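Two-arm folding rig: left arm loses torque after 12 minutes

Seren Wogan
Home build, two identical arms clamped to a table, folding T-shirts. The left one sags at the elbow after 12 minutes and the fold drifts. The right one is fine. Same 12 V supply for both. Is it the servo or the wiring?

Pesholm
Check the voltage at the last servo under load, at the end of the cable run – a long thin daisy chain drops more than you expect. Then swap the elbow servos. If the sag follows the servo, replace it.

Gwynne
Mine did this too. Bought a bigger supply.

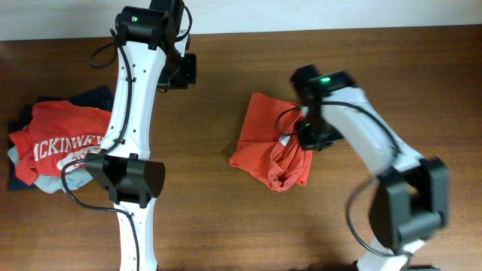

Related threads
Umodero elbow servo running hot
Cable strain relief at the wrist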